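Bruturside shared workshop, bay 4
Hand-held gripper rig, pre-session check
Checked by: Impi Ahonen. Second check: Jouko Jääskeläinen. April

1. Supply off before cables are handled. OK.
2. Gripper jaws open and close without binding. OK on the left. Right is stiff at almost full travel. Paavo Laaksonen to look at the linkage.
3. Tracking plates tight on both grippers, no play by hand. OK. Screws re-torqued after the last build change.

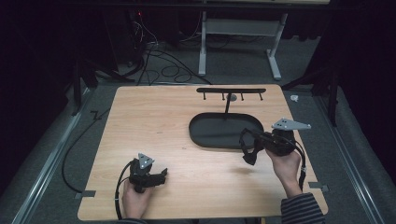 Work area

4. Tabletop taped at both front corners. OK. Replace tape when an edge lifts.
5. Rack upright, bar level, pegs firm. OK. Rack must not shift under a 12 N side pull.
6. Cables clear of the operator's feet. Comment: the long run down the left side of the table lies on open carpet. Cover it or move it back. Loops on the floor behind also need tying. Open.
7. Sleeves clear of the jaws. Operator's responsibility.
8. Break after 60 minutes. Log the time on the Vulter sheet.

Result: usable with item 2 noted. Item 6 to be closed before the next session. M. Kemppainen informed.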